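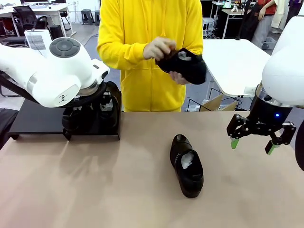
Lista de verificação do dia aberto: bancada dos sapatos

Início > Oficina > Visitas > Segurança

18 de março de 2023 | por Iolo Samuel

Percorri a lista com a equipa da Traltar antes de abrirmos as portas e voltei a ela depois do último grupo. Que dia bom! Ficam os comentários tal como os apontei.

1. Tampo da mesa de trabalho
Conforme. Só os sapatos da demonstração e o respetivo enchimento. Nada de canetas, copos ou telemóveis, nem dos nossos.

2. Pontas dos dedos da garra
Conforme. As almofadas verdes estavam bem presas e os visitantes perguntaram imenso por elas (levar um par solto em junho, para passar de mão em mão).

3. Velocidade dos braços
Reduzida a 30 por cento durante toda a visita. Gostei muito deste ritmo, dá tempo de seguir o movimento até à sapateira e de conversar ao mesmo tempo.

4. Paragem de emergência
Testada duas vezes, uma delas à frente do primeiro grupo. Repetir sempre assim!

5. Quem entrega e retira sapatos
Uma pessoa de cada vez, do lado oposto da mesa. Capuz para trás e cordões curtos ou metidos para dentro. Comentário: falta escrever isto no cartaz da Flekine, que só fala de mangas e anéis.

6. Enchimento dos sapatos
A rever. Um chumaço mal metido pode sair quando a garra pega pelo cano. Verificar par a par antes de cada ronda.

7. Cabos
Conforme no braço. No chão, passar nova fita junto às secretárias.

8. Grupos
Até 6 pessoas, com distância à mesa. O grupo da Gradilwood chegou completo e ficou o dobro do tempo previsto, a pedir mais um par, e outro.

Pendente: fita de chão, cartaz corrigido, caixa para os sapatos já usados.

Etiquetas: robótica, dia aberto, listas de verificação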